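Winter Court Schedule and Resurfacing at Galstead

The outdoor courts at Galstead close for resurfacing after play on November 8, 2011. Courts 1 through 4 will be stripped and recoated first. Courts 5 and 6 get crack repair only and will be painted in March, when the night temperature is high enough for the coating to cure. The contractor needs a surface temperature of 50 degrees or better for the acrylic layers, and past experience with Court 3 says we should hold to that.

The old coating on Court 3 failed along the north service line. Killian Hamel took two core samples there and found that the filler had been laid over damp asphalt. The new work order calls for a moisture test at each baseline, each net post and the center strap anchor before any filler goes down. If a reading is high the crew waits a day and tests again. This may push the reopening back, and members should not book guests on the outdoor courts until the new sheet is posted by the desk.

Total crack length across the six courts was measured at 2,530 feet. Most of it is hairline and will be filled flush. The long crack that runs from the Court 5 gate to the far net post is a structural one and will be covered with a fabric membrane, feathered out on each side. Expect a slight change in color along that strip until the March painting.

Indoor play

The two indoor courts stay open through the winter. Hours are 6:30 a.m. to 10 p.m. Sessions are 80 minutes, with the last ten used for sweeping and changeover. Please stop when the light over the door comes on, even in the middle of a game. Scores at that point stand as played for ladder purposes, and an unfinished set goes to the player who is ahead. If the set is level, it is recorded as a half.

Bookings open at noon, 11 days ahead. Each household may hold two forward bookings at a time. A booking released less than four hours before the start still counts against the household for that week. Olga Carretero keeps the sheet and can move a booking by phone, but she can't add a third one.

The heaters are set to 58 degrees. They are slow, and turning the dial up does not make them any faster. Pressurized balls will play a little low in the first morning sessions for this reason. Players who want a livelier ball should keep the can indoors overnight.

Ladder and team notes

The fall ladder finished with 516 matches recorded. Vega Cabello stays at the top of the women's ladder after a three-set match with Covadonga Lozano, 6–4, 3–6, 7–5. On the men's side Chak-lun Siu moved up four places and will start the winter ladder in second. Challenges may be made up to three places above your own. A challenge not answered in seven days is a default.

The away match at Olmedo is played on clay under a bubble. Herringbone soles are required and the host club checks them at the door. Cross-trainers and hard court shoes with a raised edge will be turned away. Bring a second pair for the walk from the parking lot.

Stringing is still done on the club's machine behind the desk. Turnaround is two days. Write the tension on the tag in pounds – a racquet without a tag will be strung at the middle of the range printed on the frame. Natural gut is by special order only. The machine was recalibrated this fall and had been pulling two pounds light, so regular users who liked the old feel should ask for two pounds less than before.

Drinks and refreshments

The outdoor fountain will be shut off and drained when the courts close. Players are asked to bring their own water for indoor sessions. Only water is allowed past the curtain, in a container that closes. Sports drinks leave a film on the court paint that the sweeper does not lift.
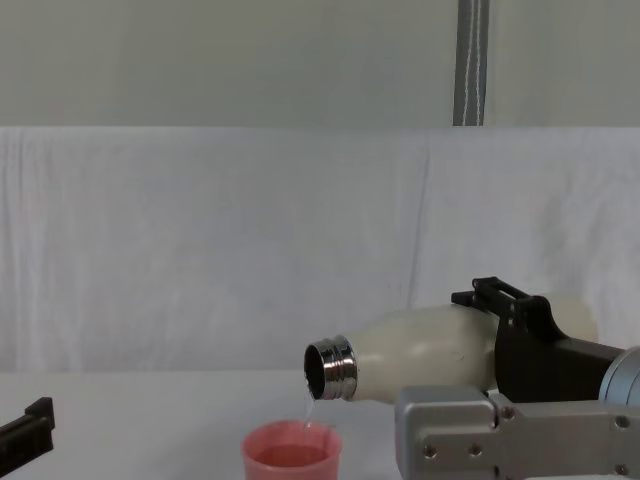

Pouring from a white bottle into a pink cup.

Lost property

Left at the desk since summer: one knee brace, a set of car keys on a green cord, and three racquet covers. Items not claimed by the end of the year will be given away.

Galstead Tennis Newsletter | Contact the desk | Copyright 2011 | Back to top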